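Notes for the Friday talk, 6/9/23
Paper, ink and letting things be ugly for a while

OK, hi everybody, thanks for coming in out of the heat. Get the joke about the parking lot out of the way early, then go straight into the letter.

So the letter. My grandmother wrote one every Sunday to her sister in Nirnside, and when the sister died they all came back to us in a hatbox. 1194 pages! I read the whole thing over one winter with a mug of tea balanced on my knee (spilled it twice, sorry Grandma). She never crossed anything out. If she changed her mind she just said so in the next sentence and kept going. I love that. "No, I tell a lie, it was Tuesday." Read that one out loud, do the voice.

Pause here. Ask who's handwritten something longer than a grocery list this month. Wait for hands. Don't rush it like I did at Favunora.

I started writing by hand again after reading those, and for the first few weeks it was awful. My wrist hurt, I couldn't read my own g's, and I kept buying nicer notebooks as if that would fix it. The nice notebooks were the problem! I'd get a good one with the thick cream pages and then be too scared to put a dumb sentence in it. I've got 7 of them at home with one page used in each.
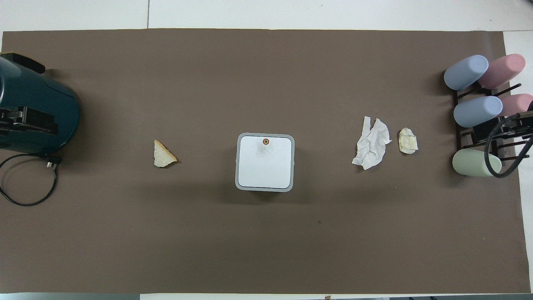

What got me going was cheap paper. Big, plain, no lines, the stuff you'd wrap a parcel in. You can start in a corner, go sideways, draw an arrow across to the other side. Joaquín Yáñez put me on to it when we shared the office at Nedeljković, he planned whole chapters that way and then threw the sheet out on Friday afternoon. I can't throw mine out. I fold them up and lose them, same difference.

(If running long, skip the ink part and go to the exercise.)

Ink part: keep it short. Pencil smudges, gel pens skip, I use a ballpoint from the bank. Somebody will ask about fountain pens. Be nice.

Exercise. Nine minutes, set the kitchen timer. Write to one person you know, living or not, about something that happened this week. No crossing out. If you get it wrong, say so and keep going like Grandma. Play no music this time, the Nonov crowd hated the music.

Then anyone who wants to can read a line. Just a line. I'll go first so it's less scary, use the one about the dentist.

Mention the September group, sign-up sheet by the door, room holds 40. Give back the timer!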